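Keeping apples through the winter (and which advice to ignore)

Filed under: Kitchen and garden

Every autumn the same tips go round. Wrap each apple in newspaper. Never wrap an apple in newspaper. Put a potato in the box. Whatever you do, keep potatoes away from the box. Rub them with vinegar, rub them with oil, store them in sand, store them stalk up, store them stalk down. I have tried most of this over the years, partly out of thrift and partly out of irritation, and a good deal of it makes no difference that I could find.

What follows is the method I've ended up with. It is dull. If you want something with essential oils in it there are other sites.

Start with the right apples

Most disappointment with stored apples begins here. An early apple won't keep, whatever you do to it. If it ripens in July or August and tastes wonderful off the tree, eat it, or cook it and freeze it. A Discovery is soft in a couple of weeks and no clever box will change its mind.

The ones worth storing are the late ones, picked in October, which are often a bit hard and sharp on the day. Bramley keeps well. So do Ashmead's Kernel, Winston, and most of the old russets if you can stop them shrivelling. Cox is middling, whatever your grandfather said about having them at Easter. I've had Cox at Christmas, and they were all right. I wouldn't have served them to anyone.

If you don't know what your tree is, put a dozen aside and see how long they last. You'll know for next year. People don't like this answer because it takes a year.

Shop apples are another matter. They have already been stored, sometimes for months, in far better conditions than you can manage at home. Buying a sack in February and "laying it down" is daft. Keep them in the fridge and eat them.

Picking

Cup the apple in your palm, lift it and give a slight turn. If it comes away with the stalk on, it's ready. If you have to tug, leave it a few days. Pick on a dry day if the weather gives you one.

Don't shake the tree. Don't store windfalls, not even the ones that look perfect. The bruise is there and will show itself in three weeks. I know it feels wasteful. Make chutney.

My neighbour Renu Dhillon swears by picking first thing in the morning while the fruit is cold, and she may be right, but she also has a stone outhouse on the north side of her house, and I suspect the outhouse is doing the work.

Sorting

Spread the apples out on a board or an old door, somewhere you can get a good look at them in daylight. Don't tip them out of the bucket. Go through them one at a time and turn each one right over, including the dip at the stalk end where the small holes hide.
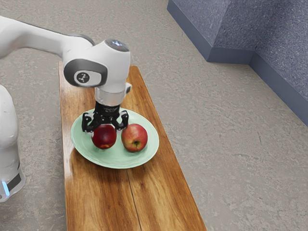

You want three heaps. Perfect ones go to store. Slightly marked ones (a healed scab, a rough patch, a missing stalk) go in a bowl to be eaten within the month. Anything with a cut, a hole, a soft spot or a bruise goes to the kitchen the same day.

Be stricter than you want to be. The first year I did this properly I kept back all the doubtful ones "to see", and by November I was seeing plenty. Scab, for what it's worth, is mostly harmless to look at but the skin can crack over it, and then the rot gets in. If the scab is small and the skin is whole I risk it. If it has cracked I don't.

Don't wash them. Don't polish them either. The slightly greasy bloom on the skin is the apple's own wax and I can't see the sense in rubbing it off so that it can be replaced with vegetable oil, which goes sticky and then rancid. Someone always writes in about this. I did try oil, on a batch of Bramleys. They looked lovely for a fortnight and then they collected fluff.

To wrap or not to wrap

Wrapping does two things. It slows a rotten apple from spreading to its neighbours, and it slows shrivelling a little. It also means you can't see what's going on, so you don't check, so the rot has longer to get going. I've gone back and forth on this for years.

At the moment I wrap the russets, which shrivel, and leave everything else bare in a single layer. If you only have room to stack, wrap the lot. Newspaper is fine. I've read long arguments about ink and I have never tasted ink. You don't need special tissue, and you certainly don't need the Jidano fruit papers, which are squares of brown paper at the price of good cheese.

Boxes and trays

Shallow wooden trays with slatted bottoms are best, and greengrocers will sometimes give them away. Cardboard trays with moulded dips are nearly as good and last a couple of seasons before they go limp. Old drawers work if you leave gaps. The point is that air can move and that the apples don't touch each other.

Now, the Grorker. You may have seen it in the catalogues, a stacking plastic crate with a lid and a "freshness vent". I was lent one by Toshio Hirano, who had bought two and was trying hard to be pleased with them. I put a tray of Winstons in the Grorker and a tray of the same apples beside it on the shelf with nothing over them. The lid collected drips on the inside. The apples in the crate were a bit plumper and the ones on the shelf were a bit less mouldy. I gave it back. If you have mice it may be worth having for the lid alone, though a sheet of wire mesh costs less.

For small amounts, a clear polythene bag does very well. This is old advice and it stands up. Put in no more than 3 kilos, poke a few holes with a pencil, fold the top over loosely and put the bag somewhere cold. Don't tie it. The holes matter more than you'd think; I had one unpierced bag that smelled of cider by December, and not in a good way.

Where to put them

Cold, dark, a little damp, and free from frost. In practice that means a shed, an unheated garage or a cellar, and almost never a kitchen. Between 3 and 8 degrees is what you're after. Buy a cheap thermometer that records the highest and lowest, and leave it out there for a week before you move anything in. Most people are sure their garage is cold. Mine got up to fifteen on a sunny October afternoon, which I would never have believed.

A concrete or stone floor is a help, and the trays should be raised off it on bricks. If a hard frost is coming, throw an old blanket over the lot and take it off again afterwards.

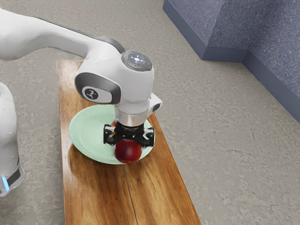
Keep them away from anything that smells. Apples pick up paint, petrol, creosote and onions with real enthusiasm. They also give off a gas as they ripen which makes potatoes sprout and turns carrots bitter, so the root vegetables want to be at the other end of the shed, or better still in a different one. The potato-in-the-box tip has it backwards, as far as I can tell. I've asked several people who recommend it what the potato is supposed to be doing, and had several different answers.

And don't mix varieties in a tray. The early ones will hurry the late ones along. Label each tray with the name and the month, in pencil. You think you'll remember.

Checking

Go through the trays every week to ten days. Use your nose first, as a rotting apple smells sweet and musty well before you find it. Take out anything soft, anything brown, and anything sitting next to something brown that has picked up a wet patch. Wipe the tray before you put the others back.

Eat them in the order they go. This sounds obvious, and yet most households save the best ones until they are no longer the best ones. If a variety starts to turn yellow and feel waxy, it's telling you to get on with it.

How much will you lose?

More than the books say. You'll see claims of 100 per cent sound fruit in March, usually next to a picture of somebody's very nice apple store. I weighed mine last winter, because I'd been arguing with Tetsuya Kobori at the allotments and wanted a number to wave at him. From one small tray of Ashmead's Kernel I threw out 1338 grams by the end of February, and that was a good tray, well sorted. I thought that was respectable. He said his were all perfect. I haven't been shown them.

Things people ask

Can I use sand or sawdust? You can. Dry sand works but it's heavy, and you'll be washing grit out of the stalk end for ever. Sawdust can make them taste of sawdust.

Does the fridge do the job? Yes, very well, for as many as you can fit. Use the bottom drawer and a pierced bag.

Stalk up or stalk down? I've tried both and couldn't tell them apart. Nusrat Bajwa wrote to say that stalk down stops the stalk poking the apple above, and in a stacked box I suppose it might. In a single layer please yourself.

What about the ethylene-absorbing sachets? I used the Sugiyama ones for a season. I had the same losses with and without. A larger test might show something, but I'm not paying for it.

Are wrinkled apples safe to eat? Perfectly, if they're sound inside. They're often sweeter. Cook them if the texture puts you off.

My cooking apples have gone sweet. Is something wrong? No, Bramleys lose their sharpness in store. Use less sugar, and put a squeeze of lemon in the pie.

Next time: drying apple rings over a radiator, and why mine took so much longer than the leaflet said.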